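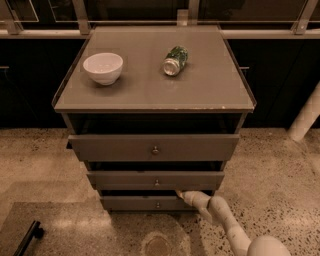 Sprechernotizen, Block 2: Zentralvermarktung in kleinen Ligen
Vortrag Dienstag, Redezeit 18 Minuten, Fragen am Ende

Folie 1 – Ausgangslage
Begrüßung kurz halten, Dace Kuusk hat das Podium schon vorgestellt. Gleich zur Frage: Wer verkauft die Übertragungsrechte, der Verein oder die Liga? In den Profiligen ist das geklärt. In der Regionalliga Imdale wurde bis zur vorletzten Saison einzeln verkauft, mit sehr ungleichen Ergebnissen.

Folie 2 – Einzelvermarktung
Drei Punkte nennen, nicht ablesen. Erstens unterschiedliche Laufzeiten: Die Verträge endeten in verschiedenen Monaten, ein gemeinsamer Verkaufsstart war dadurch blockiert. Zweitens uneinheitliche Definition von »Highlights«. Manche Verträge erlaubten Clips direkt nach Abpfiff, andere erst am Folgetag. Drittens Produktionskosten beim Heimverein, auch für Spiele ohne Abnehmer.
Hinweis auf Evard: Der Verein hatte als einziger eine Mindestgarantie. Details nur auf Nachfrage.

Folie 3 – Rechtepaket
Die Saison umfasst 154 Spiele. Alle werden im Stream angeboten, 18 davon zusätzlich als Einzelpaket für lineare Sender. Auswahl der 18 Spiele durch die Liga im Juni, nach Veröffentlichung des Spielplans. Betonen: Das Zweitverwertungsrecht bleibt nach Ablauf der Sperrfrist beim Verein.
Zahlenfolie stehen lassen, bis alle mitgeschrieben haben.
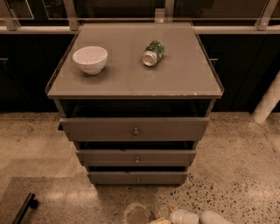
Folie 4 – Verteilungsschlüssel
Gleicher Sockel für alle, dazu ein variabler Anteil nach Abrufen. Der Entwurf von Piret Mägi sah ursprünglich auch einen Anteil nach Tabellenplatz vor. Gestrichen, weil er die Abstände aus der Einzelvermarktung fortgeschrieben hätte.
Schwelle erklären: Spiele unter 1.000 Abrufen zählen nicht in den variablen Teil. Gemessen wird ab einer Sehdauer von 100 Sekunden. Rechenbeispiel Lotville an der Tafel, falls Zeit bleibt.

Folie 5 – Produktion
Einheitliches Signal, feste Kameraposition auf Höhe der Mittellinie, Grafik aus der Zentrale. Selamawit Dinsa hat das Pflichtenheft geschrieben und sitzt im Saal – technische Fragen an sie weitergeben. Ton bleibt der Schwachpunkt, vor allem in Hallen ohne eigenen Kommentatorenplatz.

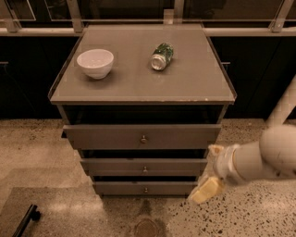 Foto: Elīna Avotiņš

Folie 6 – Offene Punkte
Datenrechte: Spielstatistiken sind im Paket bisher nicht geregelt. Arūnas Tamošiūnaitė vertritt die Auffassung, dass sie getrennt ausgeschrieben werden sollten. Position darstellen, keine Empfehlung abgeben.
Freundschaftsspiele und Pokal liegen außerhalb des Vertrags. Für Um gilt bis Vertragsende eine Ausnahme beim Namenssponsoring im Stream.

Überleitung zu Block 3 (Werbeinventar). Mikrofon am Pult lassen.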